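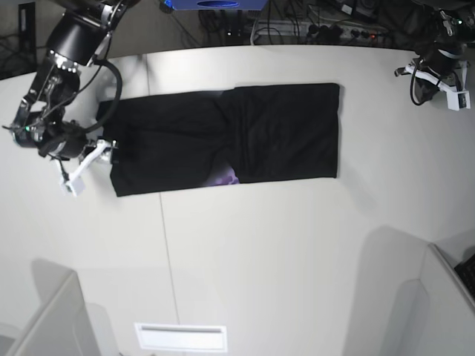 Kincaid (Rochelle) objects to the 40 °C line in last month's entry: the black jersey was going grey at the fold lines before any washing, so blaming the detergent is premature. Fair point. Entry amended.

Workshop notes > Textiles > Dye fastness
Reading time: 2 min

March, 14:20. Dry rub test on black cotton jersey, Purkham stock, against the older Tondon roll. White rubbing cloth, 11 strokes per position, same weight on the finger throughout. Positions: flat face, fold line, side seam.

Tondon: faint mark at the seam, clean elsewhere.
Purkham: grey mark on the flat face, darker on the fold line. Seam not tested, stitching too uneven to keep the finger level.

Wet rub repeated with 5 strokes. Both rolls marked the cloth. Purkham was worse by one step on the grey scale, read by me and by Jalen separately. We disagreed on the Tondon seam and left it as a half step.

Printed areas kept out of this round. The ink stiffens the cloth and the finger skips.

Counter on the rub tester read 2,692 at the finish. Felt pad is worn on one side and should be changed before the wet series is run again. Vaughn has the spare pads at Pruitt.

To do: 3 rinses in cold water on a fresh Purkham cut, dry flat, rub again at the fold. Ask Roscoe for the dye lot number, missing from the roll label.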